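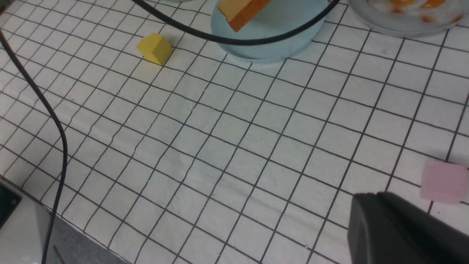

Gripper Comparison Working Meeting
Minutes, November
Taken by Szabolcs Magyar

1. Minutes of the last meeting
Accepted with one change. Under item 3, the spare finger pads were ordered from Tirnness, and the earlier text gave Saltico as the supplier.

2. Status of the two grippers
The Tirnness and the Saltico have both been mounted on the same arm and run on the breakfast layout. The Khosravi controller was used for both. It was agreed that no results from the old controller will go into the comparison table, including the runs from before the arm was moved to the new bench.

The Tirnness has finished its block of 500 cycles on the small cubes. The Saltico block was stopped partway when the pads began to slip on their screws. The pads have been refitted with thread lock and the block will be started again from zero.

3. Cubes and toast
Cubes are not causing difficulty for either gripper when they stand clear of the plates. Cubes close to a plate rim are harder. The finger has to come in steeply, and with the wider fingers there is a risk of touching the rim first. Szabolcs asked that a rim touch be logged as a separate event even when the cube is picked up.

Toast was discussed at some length. A single slice lying on a plate can be taken by the crust side with either gripper. Two slices stacked are a different problem, and it was not agreed whether taking both at once should be scored as a failure or left out. For now it will be scored as a failure, with a note in the comments column.

4. Egg onto toast
This is the task where the two grippers differ most. The fingers hide much of the egg from the wrist camera on approach, so the last part of the move is done nearly blind. Two proposals were made:

a) Come in from the side at a lower angle, keeping the yolk areas in view longer.

b) Take the position of the egg from a higher point and hold it, ignoring the wrist camera during the final descent.

Proposal b) is quicker to set up and will be tried first. Proposal a) needs new waypoints and a check of the clearance over the blue plate.

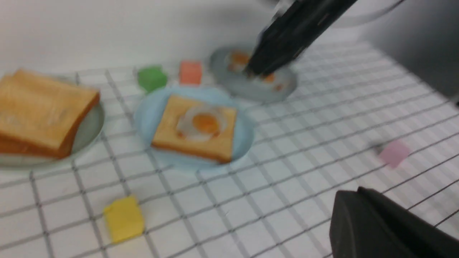 5. Wrist camera
Motion blur remains a problem during fast moves. The exposure is now fixed at 4,000 microseconds. Going down to 3,000 was tried on the Kusau camera and the picture was judged too dark with the present lamp. A second lamp was suggested. There was some concern about glare, as the mat already reflects light, and the lamp should be tried at a low angle before anyone drills the bracket.

The arm will also be slowed for the last part of each approach. The same speed limit must be set for both grippers or the cycle times cannot be compared.

6. Cables and mat
The cables at the wrist should be tied back before the next block. There was a question about whether the cable can pull on the camera mount when the wrist turns fully. Not known; to be checked with the arm in manual mode.

The grid cloth is to be pulled flat and clipped at the corners before calibration. Creases near the robot side were put forward as one possible cause of the offset in the last calibration. The calibration will be repeated after clipping and both sets of numbers kept.

7. Actions
Szabolcs: restart the Saltico block; add the rim touch column to the log.
Szabolcs: set up proposal b) for the egg task on both grippers.
Bench team: tie back cables, clip the cloth, repeat calibration.
Bench team: borrow a second lamp and test for glare.
All: send comments on the stacked toast scoring before the next meeting.

8. Next meeting
Same room, at 11. The long unattended run planned for Sunday is put off until the cable check is done.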